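April 1, 2020

Up at seven. Toast, coffee, then straight to the table before I could find something else to do. The serving set is still not right and I want it settled before Kaj Sveinbjörnsson calls on Friday to ask how it is going.

Started with the plates. The white ones from Pluvov looked clean in the catalog, but they vanish on a white table. The dark gray one is better. It has a speckle in it like stone, and food will show up well against it. Wrote it down as the first choice. Price for the full order comes to 1284, with 28 plates in the first box and the rest in June. That is more than I wanted to spend, but the cheaper ones chip.

Then the trays. Drevari sent two, one pale and one more orange. I went back and forth most of the morning. The pale one has no rim to speak of and a cup would slide right off it. Kept the orange-brown one. It needs a wipe with oil now and then, according to the sheet that came with it. I have oil.

Lunch was soup from Monday. Still fine.

Called Kárason about the napkins. No answer, left a message. Called again at two and got his sister, who said he would ring back. He has not.

Spent the afternoon on the order of things. Plate nearest the wall, on the ridged gray and white mat, so it doesn't slip when someone reaches for it. Tongs to the left of the plate. Tray in front, closest to whoever is serving. I tried the tongs on the right first and kept crossing my arms over to get at them.

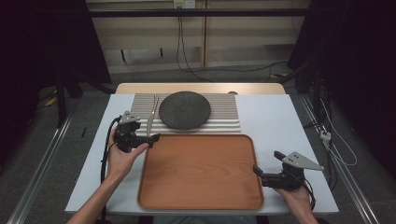 The one thing I have not decided is bowls. Skeren has a small one for 53 that would go with the gray, and a larger one I don't like as much. A bowl would have to go on the tray, and then there is less room for bread. I may leave bowls out and see if Kaj says anything.

Swept the kitchen at five. Found the missing teaspoon behind the bread bin. Took the cardboard down to the bins and walked as far as the corner and back, 300 steps or so I would guess by the time I was in again. Cold wind.

Fish for supper, with the last of the potatoes. Need potatoes, dish soap, matches. Try Kárason again in the morning.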